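**Progress report, February – comparing hand-held grippers and cameras for the Sever household tasks**

Dear Chae-won,

Thank you for being so patient with us over the winter, and for the long list of questions you sent back after the last report. I've tried to answer all of them somewhere in here, although not always in the order you asked them, and a few of the answers raise questions of their own. The short version is that the comparison is going well, we're a little behind on the camera side, and we've learned more about finger pads than any of us expected to care about.

**Where we stand**

As you'll remember, the plan was to take two hand-held grippers, the Plasis and the Ovau, through the same set of household tasks and decide which one the Căpraru project should build on. We had promised 400 usable demonstrations by the end of this period. We now have 656, which pleased everybody here very much, and I want to say plainly that most of the credit belongs to the people doing the collecting. They have picked up, put down, turned over and handed across more cups than anyone should have to, and they still come in cheerful.

The total does flatter us a bit, so please read it with the next paragraph in mind. The Plasis has had the larger share of the sessions. The Ovau went back to the workshop twice with a sticky trigger, and while it was away we carried on with the one we had. We'd like to even things out before we show you any side-by-side scores, and that is the main job for the coming weeks.

**The grippers themselves**

The Plasis is the heavier of the two, and you do feel it. People like the way it closes, smooth all the way through, with none of that little jump at the end that the Ovau has. On the other hand, the weight tells on the wrist, and we've shortened the sessions on it to 30 minutes with a proper break afterward. That seems to suit everyone. The quality of the recordings near the end of a session is noticeably better than it was in the fall, when we were letting people go on as long as they felt like it (they always felt like it, bless them).

The Ovau is lighter and a good deal easier to hand to a newcomer. Its fingers are narrower, and they do nicely on spoons, pens and cable plugs. Where it struggles is anything round and smooth. We tried three sets of pads on it – the ones it came with, a softer set, and a ribbed set we cast ourselves – and the ribbed ones were the clear favorite until they started to peel at the corners. A second batch with a different glue is curing on the windowsill in the workshop as I write.

You asked whether the two could share one set of fingers. In principle, yes. The mounting holes don't line up, so it would take an adapter plate, and the plate adds some length. I would prefer to leave that alone until we know which body we're keeping.

**Cameras and tracking**

This is the part that's running late, and I'd like to be open about the reasons. The wide lens we chose in the fall gives us a lovely generous view, but it stretches things badly toward the corners, and our first calibration didn't handle that well. We redid the calibration from scratch, then had to reprocess the older recordings to match. It took up to 40 hours of computer time for the full set, and we lost the better part of two weeks to it, counting the false starts.

The new numbers are much steadier. The finger opening, which we read from the marker blocks, used to wander whenever the hand turned toward a bright light. We've moved to a shorter exposure, and it now holds through most ordinary movements. Fast turns still blur, and I don't think we'll cure that without a different camera. There's a quote for one in the spending sheet, marked as optional, and I'd be glad to talk it over with you before we commit any money.

We also moved some of the work out of the small lab and into the larger room with the brick wall. The small lab was tidy and evenly lit, and the recordings from it all looked alike. You had worried about that yourself last time, and you were right to. The larger room has ceiling lights, some daylight, lamps, shelves with bottles on them and colleagues going about their own work, so it gives the tracking a much harder and more honest test.

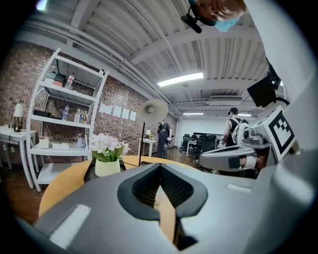

*Hand-held gripper in the larger room, with the marker block behind the right finger and the round table beyond.*

Tracking in there has been better than we feared. The brick seems to help, with all its small texture, and so does the general clutter. The plain white surfaces are less kind to us, and when the gripper is held close to one of them for a while the position estimate begins to drift. We've asked people to start and finish each recording facing something busier, and we're keeping a note of every session where the drift goes over our limit so that we can leave those out of the comparison.

**Spending**

We're within budget overall. Pads, glue and casting supplies came to more than planned, and travel came to a lot less, so with your agreement I'd like to move a little from one line to the other. The details are in the sheet attached to this report. The Ovau repairs were covered by the supplier, including shipping.

**What comes next**

- Catch up on the Ovau sessions so both grippers have a comparable set of tasks
- Fit the second batch of ribbed pads and run the round-object tasks again
- Finish checking the reprocessed recordings
- Send you a first draft of the side-by-side scores

There are two things I'd love to hear from you on when you have a moment. The first is the camera quote. The second is whether you'd still like the handover tasks included in the comparison; they take the longest to record, and they're also the ones our collectors enjoy most, so I'll confess we are a little biased in favor of keeping them.

You would be very welcome to come by and try both grippers yourself – mornings are best, before ten, when the room is quieter and there's usually still coffee.

With warm thanks from all of us on the Căpraru project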